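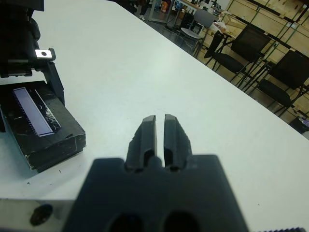 Gripper above the white table.

Prencombe Religious Agreements Corpus

A text dataset of agreements between governments and religious communities, with the public statements made about them. Maintained by the Prencombe project. Release date of this version: February 11, 2019.

What is in it

The corpus has 540 documents in two parts. The first part holds the agreements themselves, along with annexes and published drafts where we could find them. The second part holds statements, open letters and press notices from ministries, religious bodies and civic groups that responded to those agreements. Every document is in English, either as first published or in translation. The field "translated" tells you which.

Kaketville files

Statements from Kaketville make up 80 of the documents. They cover the dispute over registration of church property and the review group the city council set up to look at it. Several of the groups invited to the review declined in writing, and their letters are included in full. The council's replies are included where they were made public. Two of them are still missing.

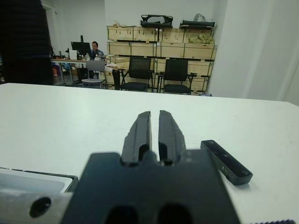

Gripper, with a bracket at lower left.

Layout

texts/ has one UTF-8 file per document
meta.csv has one row per document
splits/ has the train and test lists

Columns in meta.csv

id: matches the file name in texts/
doc_type: agreement, annex, draft, statement, letter or notice
issuer: name of the body that issued the document, as printed
place: city or region
translated: yes or no
legal_refs: constitutional or statutory articles cited in the text, separated by semicolons

The test list has 70 documents and the rest are in train. All drafts of the same agreement are kept on the same side of the split. If you make your own split, please do the same — drafts often differ by only a sentence or two.

Labeling

Each statement was read by 2 annotators and marked as supporting, opposing or neutral toward the agreement it discusses. Disagreements were settled in a joint reading in January. Refusals to take part in a review were marked on what the letter says about the agreement. A refusal alone does not count as opposing.

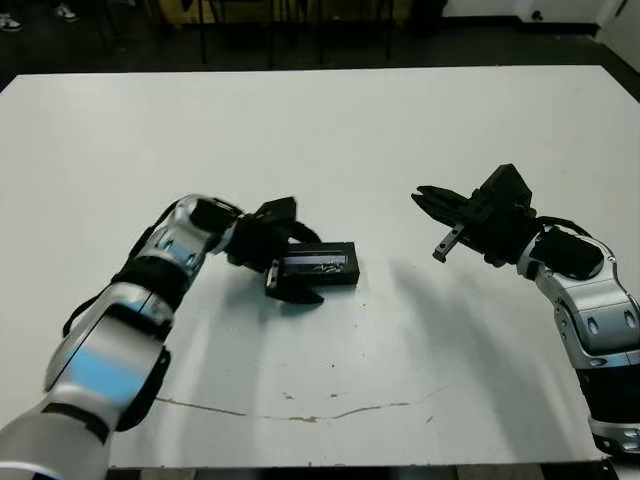
Robot arm and tabletop.

Known problems

The Teltlow agreements were scanned from paper and some article numbers are wrong. Check legal_refs by hand before relying on it for those files. Issuer names are not normalized, so one ministry can show up under several spellings. Smaller religious communities are thinly covered — many do not publish their letters.

Preprocessing

Page headers and footers were stripped with the Kaewsai cleaning scripts. Signatures of private persons were removed. Signatures of office holders were kept.

Use

Free for research and teaching. Do not use the labels to profile individual signatories. Please name the corpus and the version date when you cite it.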